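Chapter 5
Learning from the Wrist: Demonstrations Without a Teleoperated Arm

5.1 The problem of the second view

Chapter 4 ended with a policy that could pick a cup from a shelf if the shelf stayed where it was. Move the shelf by the width of a hand and the policy reached for the place where the cup had been. The cause was not hard to find. The policy had been trained on images from a fixed camera on a tripod, and it had learned the position of things in the room along with the position of things in relation to the gripper. Only the second of these was of any use to it.

This chapter deals with a method that removes the fixed camera altogether. All images come from one small camera mounted close to the gripper, so that the gripper itself is always in view and always in the same part of the picture. What changes from one image to the next is the world around it. We call this the wrist-only setting. The reader should be comfortable with behaviour cloning (section 3.2) and with the idea of an action chunk (section 4.4) before going on.

The running case is the Tollow study, carried out by Maja Zalewska and Yee-man Ko. It is a small study by present standards, and it was chosen for that reason. Every demonstration in it can be watched by one person in a working day, and a reader who wants to check a claim in this chapter can do so by eye. The task is to move crockery between a worktop and a dish rack.

5.2 Why crockery

Plates are a fair test of a wrist camera. A plate is large compared with the gripper that holds it, so once it has been grasped it hides a good part of what lies behind. It is thin at the rim, which means that a small error in height at the moment of closing gives either a clean miss or a knock. Glazed surfaces also carry highlights that slide over the surface as the camera moves, and a model that has learned to track bright patches will track these as readily as it tracks anything else.

The rack adds a second difficulty. Its wires are thin and repeat at even spacing, so one gap looks much like the next. To place a plate, the policy must settle on one gap and stay with it. Early policies in the Tollow study did not. They drifted from one gap to its neighbour during the approach and came down on the wire between.

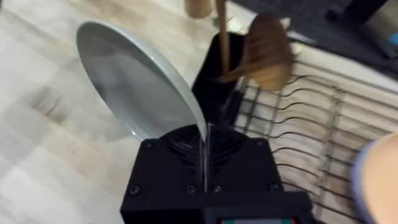 Zalewska and Ko describe this as gap switching. It appears in the logged actions as a sideways wobble in the last part of the approach, growing larger as the rack comes nearer. The demonstrations themselves contain no such wobble. Human demonstrators choose a gap early, often before the plate has left the worktop, and nothing in a single image records that choice. Two demonstrators looking at the same view may each be heading for a different gap. A policy trained to predict the average of their actions will head for neither.

5.3 Collecting the demonstrations

The study used 200 demonstrations, recorded in 12 sessions. Each session had its own arrangement of objects, and the rack was moved between sessions but never within one. Demonstrators were told which item to move and where it should end up. They were not told how to hold it or how fast to go.

Three rules were kept throughout, and they matter for what follows.

First, other objects were left where they were. It is tempting to clear a work surface before recording, and the earlier Calel recordings were made in that way. Policies trained on Calel did well on a clear surface and poorly on any other. In Tollow, things that had no part in the task stayed in place, including things that stood close to the path of the plate.

Second, failed grasps were kept if the demonstrator recovered without setting the gripper down. A recording that shows only clean grasps gives the policy no example of what to do after a poor one. We return to this in section 5.6, where the failed grasps are weighted separately.

Third, motion blur was not treated as a fault. Frames were not dropped for being blurred. When the wrist turns quickly the gripper and whatever it holds remain fairly sharp, as they move with the camera, while the background smears. The amount of smear tells the model something about speed. Ko tested this by training one policy on all frames and another on sharp frames only. The second was slower to learn and overshot the rack more often – a result that surprised both authors, who had planned to filter the data.

5.4 The anchor method

The remedy for gap switching is simple to state. At the moment of grasp, the policy is given one extra input: a short code, drawn at random, which stays fixed until the object is released. During training the code is worked out from the whole demonstration, including its end, so that it can carry the demonstrator's choice of gap. At run time there is no ending to look at, and the code is sampled instead. We call it an anchor.

The anchor does not name a gap. It has no fixed meaning that a person could read off. All it needs to do is make the policy's choices agree with one another over time, and a code of 5 numbers was enough for the Tollow task. With fewer, switching came back. With many more, the policy began to store details of single demonstrations and did badly when the rack was moved.

Readers who have met the Ekanayake scheme will see a likeness. That scheme also fixes a code for the length of a task, but it draws the code at the very start, before the object has been touched. For crockery this is too early. The way a plate sits in the gripper limits which gaps can be reached comfortably, and the hold is not known until the gripper has closed.

5.5 What the chapter covers

Section 5.6 sets out the training objective and the weighting of failed grasps. Section 5.7 gives the main comparison, with 3 policies trained on the same recordings: one with no anchor, one with the anchor drawn at the start and one with the anchor drawn at the grasp. Section 5.8 looks at cases where the held object hides the rack almost completely, and asks how much memory the policy needs in order to cope. The exercises use the Ikurgate toolkit, which should be installed before starting section 5.6.

A note on terms. In this chapter "view" always means the image from the wrist camera, and "pose" means the pose of the gripper unless the object is named.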